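普拉尔科镇公布村落地名沿革整理成果 卡尔蒂克旧村名称及范围正式确认

普拉尔科镇政务信息 镇志与档案 发布日期：2019年6月9日

普拉尔科镇（Plarko）地方志办公室近日完成镇域西南部村落地名沿革的整理工作，形成《普拉尔科镇西南片村落地名沿革说明》文本，经镇政府审定后予以公布。文本共收录地名14处，涵盖自然村、渡口、溪流、旧道、墓地及磨坊遗址等类别，对各处地名的通行写法、历史别称、所指范围和资料依据分别作了说明。其中，长期存在多种写法的卡尔蒂克（Caltik）旧村，其名称和范围在文本中首次得到统一。

镇政府同时决定，自7月起在卡尔蒂克旧村、塔玛西里渡口等处更换地名标志。现有公文、地图和门牌中与文本不一致的，按照“新件从新、旧件有效”的原则逐步调整，居民无须为此专门更换已有证件。

整理工作的由来

普拉尔科镇西南片地处丘陵与河谷交界地带，居民点分散，各村之间隔着林地和牧场。镇域建制以前，这一带分属不同的教区和税区，各区登记地名时采用各自的写法，同一处居民点往往在教区簿册中是一个名称，在税册中又是另一个名称。建制以后，镇公所沿用了税册写法，邮政部门则沿用了教区写法，两套名称并行使用，直至今日仍未完全消除。

近年来，镇档案室在办理土地权属查询时多次遇到同地异名的情况。申请人持有的旧契约上写明地块位于某村，而现行地籍图上并无此村，工作人员须反复比对相邻地块、溪流走向和旧道位置，方能确认契约所指。类似情况在应急救援、邮件投递和道路养护中也有发生。为此，镇政府将西南片地名整理列入地方志编修的先行项目，由镇地方志办公室承担，镇档案室、地籍管理部门和道路养护部门配合。

整理工作以文献为主，辅以实地踏勘。所用文献包括教区受洗与婚丧簿册、税册、土地契约、道路修筑记录、镇公所会议记录以及各时期地图。实地踏勘着重核对文献中提到的界石、桥址、井址和建筑基址。对只见于口述而没有文献佐证的名称，文本单列一栏，注明“据当地称呼”，不作为正式地名使用。

卡尔蒂克旧村

卡尔蒂克旧村位于镇域西南角，坐落在佐图斯溪（Zotus）北岸的缓坡上。据现存最早的土地契约，该处有定居人口约始于200年前，最初的住户来自河谷下游，以伐木和饲养牲畜为生。契约中称此地为“上坡地”，尚无专名。其后住户渐多，在缓坡东侧辟出一条通往渡口的道路，沿路建屋，始成村落。

“卡尔蒂克”一名的来历，历来说法不一。一种说法认为，该名取自最早在此设立木材堆场的商号；另一种说法认为，该名由当地对坡地的旧称转化而来，与商号无关，商号名称反而是依地名而起。整理人员查阅了木材堆场的租约，租约正文中商号自称“卡尔蒂克木料行”，而租约所附地块说明中已有“卡尔蒂克坡”的写法，二者出现在同一份文件之中，无法据此判断先后。文本对此采取并存处理，两说均予收录，不作定论。

关于该村的范围，以往亦有不同理解。税册所称卡尔蒂克仅指缓坡上的房屋和菜地，教区簿册所称卡尔蒂克则包括溪南的牧场，以及渡口以西的部分林地。地方志办公室比对了各时期地图后认为，溪南牧场在建制以后即单独立户纳税，习惯上也不视为村内土地，因此不宜列入。文本确定的卡尔蒂克旧村范围为：南以佐图斯溪北岸为界，东至渡口旧道，北至坡顶石墙，西至林地边缘的旧水沟。坡顶石墙多有坍塌，但墙基连续，走向清楚，可以作为界线依据。

该村人口在木材生意兴盛时达到最多，村中曾设有杂货铺、铁匠铺和一所小学校。镇北道路修通以后，木材改由北路运出，堆场停业，住户陆续迁往镇区。杂货铺兼办邮件收发直至停业，此后邮件改由镇区邮局统一投递。邮政部门在投递簿上仍沿用旧村名，村名因此得以保存。现今旧村内仍有常住居民，房屋多数经过翻建，学校建筑则改作农具存放之用。

佐图斯溪上的磨坊

佐图斯溪水量不大，但落差较为集中，早年有2座磨坊建于溪上。上磨坊在卡尔蒂克旧村以西，靠近旧水沟入溪处，主要为本地住户磨制谷物。下磨坊在渡口附近，规模较大，兼营锯木，与木材堆场往来密切。

上磨坊何时建成，文献中没有直接记载。道路修筑记录提到修路工人曾在“磨坊旁桥下”取石，从所述位置看应指上磨坊，可知该磨坊在道路修筑时已经存在。磨坊后来因引水沟淤塞而停用，木结构部分被拆走另作他用，仅余石砌基础和一段引水沟。踏勘时，基础部分为灌木覆盖，轮坑轮廓仍可辨认。

下磨坊的资料较为完整。镇档案室藏有该磨坊的转让契约、修缮账目以及一份与下游牧场主的用水协议。用水协议规定，枯水时节磨坊应于日落后开闸放水，供下游牲畜饮用；磨坊主如有违反，须以面粉抵偿。协议后附有双方代理人的签押，并有镇公所的见证印记。这份协议是目前所知本镇最早的用水约定，地方志办公室已将其全文转录，收入文本附件。

下磨坊在一次春汛中受损，此后虽经修复，但锯木部分未再恢复。磨坊停业后，主体建筑曾用作仓库，屋顶塌落后即无人使用。现存墙体高度不一，靠溪一侧有掏空现象。道路养护部门已在该处设置围栏，提醒来访者不要进入墙体以内。文本将该处登记为“佐图斯下磨坊遗址”，今后地图和指路标志均采用此名，不再使用“老锯木厂”“渡口仓库”等称呼。

塔玛西里渡口

塔玛西里（Thammasiri）渡口位于佐图斯溪汇入主河之处，是西南片通往对岸的旧时通道。渡口的名称与卡尔蒂克不同，在各类文献中写法基本一致，仅在个别税册中省去末尾音节。地方志办公室认为，省写系登记时的简略，并非另有别名，文本以全称为准。

渡口早期使用平底木船，由沿岸住户轮流摆渡，按人、牲畜和车辆分别收费。镇公所会议记录中有多次关于渡费的讨论，主要争议在于运送木料的车辆应否按空车计算返程费用。镇公所最后裁定，返程空车免收渡费，但车上载有货物的，无论多少均按满载收取。此项规定沿用到桥梁建成。

桥梁建成以后，渡船停止使用，船只和缆绳由镇公所变卖，所得款项用于修整桥头道路。渡口石阶保留至今，水位较低时可见下部数级。石阶旁原有一间供等候渡船者避雨的小屋，旧地图上标作“候船屋”，现已不存，原址为桥头道路所占。

桥梁建成后，居民习惯上仍称桥头一带为塔玛西里，指路时多说“到塔玛西里转弯”，并不说桥名。考虑到这一习惯，文本将塔玛西里登记为片区名称，范围包括渡口石阶、桥头两侧房屋和下磨坊遗址以东的河滩地；桥梁则另按道路管理部门的编号登记，不另起专名。

旧道及其走向

西南片现存旧道2条。东侧的渡口旧道由卡尔蒂克旧村通往塔玛西里渡口，路面宽度可容马车通行，沿线有石砌排水沟，大部分路段至今仍作为乡间道路使用。西侧的坡顶旧道由旧村北端沿石墙通往邻镇，曾是驱赶牲畜前往集市的通道，现多数路段已成为林间小径，仅供步行。

渡口旧道的走向在不同时期有过调整。早期道路紧贴溪岸，遇春汛常被淹没，后改沿坡脚修筑，原路废弃。旧契约中以道路为界的地块，须根据立契时间判断所指为溪岸旧路还是坡脚新路，二者之间的狭长地带因此多有争议。文本附图将两条线位分别标出，供权属查询时参考。附图仅反映历史走向，不具有划定权属的效力，相关争议仍应依照法定程序处理。

坡顶旧道在邻镇境内的部分，不属于本次整理范围。地方志办公室已将有关资料抄送邻镇档案机构，双方商定在今后各自编修志书时，对该道路采用相同名称。

墓地与学校旧址

卡尔蒂克旧村北侧有墓地一处，为早期住户所辟，后由教区管理。墓地面积不大，四周有低矮石墙，入口朝向旧村。墓碑文字多有风化，教区簿册中的葬事记录可以补足部分内容。整理人员将可辨识的碑文与簿册逐一核对，发现村名写法前后不一，早期碑刻写作“上坡”，其后多写作“卡尔蒂克坡”，再后则径写“卡尔蒂克”。这一变化与契约所见大体相符，为判断村名形成的过程提供了旁证。

学校旧址位于旧村中部，原为单间校舍，由村民出工出料建成，镇公所负担教师薪酬。校舍曾因冬季取暖不足而短期停课，镇公所会议记录中有拨付柴薪的记载。学校撤并以后，学生改往镇区就读，校舍经镇公所同意交由相邻农户使用，并约定不得拆除钟架。钟架现存，钟已移至镇区学校保管。

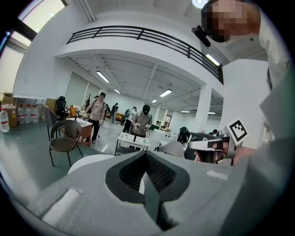
地名标志的更换

根据镇政府的安排，更换地名标志的工作由道路养护部门负责，自7月起分段实施，先行更换卡尔蒂克旧村入口、塔玛西里桥头和佐图斯下磨坊遗址的标志，其余各处视道路施工进度安排。标志正面书写文本确定的地名，背面注明所属片区。历史别称不在标志上出现，但可以在遗址说明牌中作必要介绍。

标志的样式沿用本镇现行规范，底色、字体和安装高度均不作变动。原有标志拆除后由道路养护部门统一回收，其中卡尔蒂克旧村入口的木制标志因年代较久，移交镇档案室保存。居民自行设置的指路牌，如不影响行车视线，可以继续保留；牌上地名与文本不一致的，建议在维修时一并更正。

施工期间，渡口旧道个别路段将临时改为单向通行，具体时间由道路养护部门在现场公告。农用车辆如需在施工时段通过，可事先与现场人员联系，安排避让。坡顶旧道不设新的标志，仅在与公路相接处更换原有路牌。

公文、地图与门牌的衔接

文本公布后，镇政府各部门新制发的公文涉及西南片地名时，应当使用文本确定的名称。已经生效的契约、许可、判决和登记文件，其中使用历史别称的，效力不受影响，不需要重新办理。当事人申请变更或者补发时，由经办部门按新名称填写，并在备注栏注明原名称。

地籍管理部门将在下一次地籍图更新时统一标注新名称，更新以前的图件继续有效。办理权属查询的申请人如对地名对应关系有疑问，可以请经办人员调取文本附录中的异名对照表。对照表按历史别称的首字排列，载明别称所见文献、使用时期和现用名称。

门牌方面，卡尔蒂克旧村现有门牌的编号不变，村名写法不一致的，由镇政府免费更换。更换以前，邮件仍按现有地址正常投递。邮政部门已收到异名对照表，在相当时期内对使用新旧名称的邮件均予投递。居民对外提供地址时，可以自行选择使用新旧写法，但申请新的许可或者登记时应使用新写法。

救援调度使用的地点名录已经同步调整，旧名称作为检索词继续保留。居民报告火情或者其他紧急情况时，使用平时习惯的称呼即可，调度人员可以据此查得准确位置。

文本的编排和资料依据

《普拉尔科镇西南片村落地名沿革说明》分为正文、附图和附录。正文按片区编排，每处地名下设名称、别称、范围、沿革、依据等栏目。附图包括现状图和历史道路图。附录收有异名对照表、用水协议转录文本以及资料目录。

为便于查核，正文中凡引用文献之处均注明文献类别和存放地点。引文保留原有用字，明显笔误在括号内注出，不作径改。文献之间记载不一的，正文择要列出各方内容，并说明采用何种记载及其理由；理由不充分的，列为待考。待考事项主要集中于卡尔蒂克村名来历、上磨坊建成时间以及渡口最初开设者的身份。

教区簿册中有部分页面受潮粘连，本次整理未予揭开，相关时段的内容暂付阙如。镇档案室已将该批簿册列入修复计划，修复完成后，如有与现有文本不符的内容，由地方志办公室以补记形式发布，不另行改版。

查阅与意见反馈

文本自公布之日起，在镇档案室阅览处和镇公共图书馆提供查阅。查阅正文和附图无须预约；需要查阅所引原始文献的，应当提前向镇档案室提出申请，由工作人员根据文献保存状况安排。用水协议原件纸张脆弱，暂不提供直接查阅，可查阅转录文本和复制件。

居民对地名写法、范围划定或者沿革记述有不同意见的，可以书面形式向镇地方志办公室提出，并尽可能附上有关契约、信件、地图或者其他资料。家庭收藏的原件不必留存，办公室登记并复制后当面退还。意见经核实采纳的，在补记中注明；未予采纳的，书面答复理由。

涉及具体地块归属的事项不属于地名整理的范围，地方志办公室不予受理，申请人可以向地籍管理部门提出。涉及墓地修缮、碑石扶正等事项，由教区管理部门答复。

镇地方志办公室表示，西南片整理完成后，将着手镇域北部的地名资料搜集。北部各村建立较晚，地名写法相对一致，但道路改线较多，部分居民点的旧址尚待确认。收藏有北部道路修筑记录、早期邮件或者学校名册的居民，可以与办公室联系，商定借阅和复制办法。

普拉尔科镇地方志办公室 普拉尔科镇档案室

相关文件
《普拉尔科镇西南片村落地名沿革说明》正文
西南片历史道路走向图
卡尔蒂克旧村及周边异名对照表
佐图斯溪用水协议转录文本
地名标志更换路段通行安排

上一篇：镇公共图书馆地方文献阅览区调整开放时间
下一篇：塔玛西里桥头道路排水沟清理工作安排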